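The sorting room at Kastholm handles returned and donated clothing, and until last October every piece of it went through human hands. Now part of the work goes to a pair of robot arms on a white table. The supervisor has worked there since before the change and agreed to talk during a morning break.

"People asked me straight away who was going," she says. "I told them what I'd been told, that no jobs would be cut this year. Some believed it and some didn't."

The room takes in 616 bags in a normal week. The arms, run with software from a supplier called Wosulix, get through 40 of them.

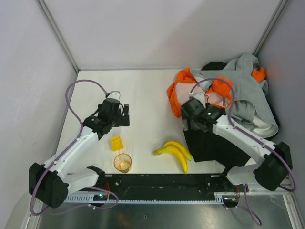 Her own job has changed more than she expected. She used to stand at the belt all day and now spends half of each shift at the table, deciding what goes on it and writing down how each attempt went. A grey sweatshirt, something black and a bit of orange all in one heap is a fair test, she says, and the bananas and the plastic cup are there as well. "Bags come in with all sorts in them. If it can only do clothes, it's no use to us."

She doesn't mind the paperwork. What she misses is the talk. "On the belt you chat. At the table you're watching, and you can't really do both."

The lifting is where staff have noticed a difference. Two of her colleagues with bad shoulders now take turns on the log sheet, and both have asked to stay on it — one of them had been thinking of leaving.

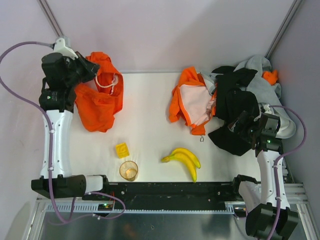

Pay is the sore point. Staff trained on the table get the same rate as before, and the training took 126 hours spread over the spring. She has raised it with the managers at Ovitz, who own the site, and is waiting for an answer. Meanwhile the small things fall to her team. Zips and cords are on their list of things to look out for, and the orange cloth with the white drawstring is the kind of piece she makes a note about. "A person feels a cord and moves their fingers. I want to know what the arm does."

Would she go back to the old way? She thinks about it. "For the company, yes. For my back, no."

Her break ends at half past ten and she goes to fetch the next bag.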